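4.2 The breakfast task

By the time we got to the breakfast task the club had already spent most of January on stacking blocks, and I think everyone (me included) was thoroughly sick of blocks. So when the Mesley students asked if they could have a go at making a sandwich, I said yes before I'd really thought it through. Food is awful to work with! It bends, it sheds crumbs, and a robot arm that can put a cube on a cross forty times running will happily squash a slice of bread flat. But it was their project, and the whole point of the Prurkolbridge club was that they picked the problem and I kept quiet for as long as I could manage.

We cut the job down to something we could teach in an after-school session. The pupils would guide the arm by hand through the movements, we'd record those movements together with the view from the wrist camera, and then the learned controller (described in Section 3) would try it alone. Each group got the same set of things: a plate, two bowls, a toaster, some bread and some lettuce. Where those things went on the table was up to the group, and they were told to move them between recordings. The first group didn't. They found a layout they liked and stuck with it for all their recordings, and I let them, which I'll come back to in a moment.

Altogether we ended up with 200 recordings from 8 groups. I had hoped for more, but the club only had the 2 arms, and one of them (the older one, which the students had named Costa) had a sticky shoulder joint and had to be coaxed along. Fig. 6 gives an idea of what the controller had to go on. The overhead camera was used only for marking the runs afterwards, so everything the arm knew about the table came from the wrist.

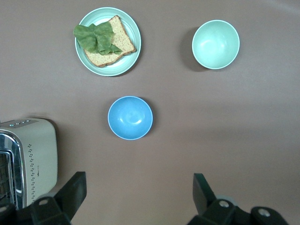

Fig. 6. Wrist camera view during the breakfast task, with both fingers open. Bread and lettuce are on the plate; both bowls are empty.

One thing that came up straight away was how much of the picture the gripper itself takes up. Several students wanted to crop the fingers out, on the very sensible grounds that they're always there and so can't be telling the controller anything new. We tried it both ways. With the fingers cropped out the arm got noticeably worse at lettuce – it would close a little early and come away with nothing. My guess is that seeing the pads next to the leaf is the nearest thing it has to a sense of distance, and the students came round to that idea as well, though we didn't have time to test it properly.

The lettuce also gave us our best argument of the term. What counts as "on the bread"? One group said any overlap would do. Another wanted the leaf entirely inside the crust, and they'd have failed the arrangement in Fig. 6, where the leaf hangs over on to the rim of the plate. We settled it with a vote, and the rule we used for all the marking was that the leaf had to be touching the bread and still be there after the arm had moved away. I'd have gone a bit stricter myself, but I do think it mattered that they wrote the rule before they saw any scores.

Now, back to that first group and their favourite layout. Their controller was wonderful as long as you left everything alone, and they were (quite rightly) very pleased with it. Then somebody slid the plate over by a hand's width and the arm went confidently down to where the plate used to be and closed on bare table. There was a lot of laughing. They asked to record everything again and spent the next session shuffling the bowls about between goes, and the new controller coped far better when we shifted things on it. I could have warned them at the start, and a colleague at Trirnmont has told me I should have. I'm still in two minds.

The toaster was the one part we never really cracked. None of the groups got the arm to put a slice in reliably, as the slot needs the bread held nearly upright and our gripper tends to let it droop. We left the toaster on the table all the same and marked that step separately, so the sandwich scores in Section 5 don't include it.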